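How a robot arm learns from examples

A robot arm is not born knowing what a mug is. It has to learn from examples, and the examples have to be collected first. 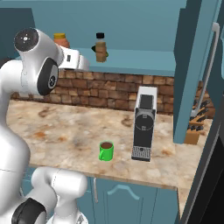 Annag Crichton asks why anyone would bother with a kitchen made inside a computer when real kitchens are easy to find. Speed is one answer. In a simulated kitchen, a green mug can be put back in its starting place at once, and spilt coffee needs no mopping.

One complete try at a task is called a demonstration. During it, the computer records two things many times a second:

What the camera sees.
How each joint of the arm moves.

The Skondham set holds 422 demonstrations. Of these, 38 were kept aside for testing. The learning system, Drurix, never sees those during training — a test is no use if the answers were handed out beforehand.

Failed tries are labelled as failures. Small changes matter too. If the mug always stood in the same spot, the system might learn the spot and ignore the mug.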